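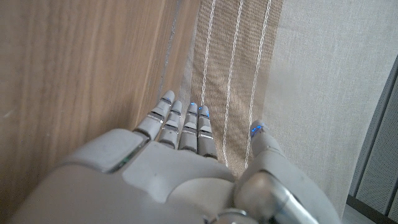
Bramitz Adds Striped Tan Cloth to Its Household Textile Line

JINDITPORT, 2022-02-02 — Bramitz, a supplier of woven goods for homes and small workrooms, has added a striped tan fabric to its Kourkoulas range. The cloth is listed as style 3386 and is intended for table coverings, bench pads and drawer or shelf linings. Orders open today. Shipping begins in May.

Style 3386 is 100 percent cotton, woven at the company's Bornon mill. Finished width is 56 inches, selvage to selvage. The stripe is stitched in white thread, not printed, so the pattern can be cut along the stripe without a printed edge showing. The texture is coarser than that of earlier Kourkoulas cloths, a change made after trade customers reported that smoother weaves moved too easily on finished wood.

The fabric is supplied without a backing. For use on a wooden top, Bramitz recommends a flat hem on all sides and an overlap of at least two inches where two pieces meet. Where the cloth stops short of the edge and leaves wood exposed, the hem should be pressed before laying so that the line stays straight. Pads over one inch thick should be cut with the stripe running the long way.

Care and Handling

The cloth is preshrunk. It may be machine washed in cool water with similar colors and dried on low heat. Bleach will lighten the tan ground unevenly and is not recommended. A medium iron may be used on the reverse side. Loose threads at a cut edge should be trimmed, not pulled.

Wood finishes must be fully cured before any fabric is placed on them. Oil and wax finishes in particular can transfer to unbacked cotton, and marks of this kind are not covered by the Bramitz exchange policy.

Availability

The first production run is 2000 yards. Style 3386 will be sold by the yard from the Jinditport showroom and by the full roll to trade accounts. Cut lengths are final sale. Swatches are available on request — one per style for retail customers, and a full Kourkoulas set for trade accounts. Customers matching existing Kourkoulas pieces should order a swatch first, as the tan may differ slightly between dye lots.

About Bramitz

Bramitz produces and distributes woven textiles for household and workroom use. The company has its offices and showroom in Jinditport and operates one mill, in Bornon.

Media and trade inquiries: Bramitz Press Office, Jinditport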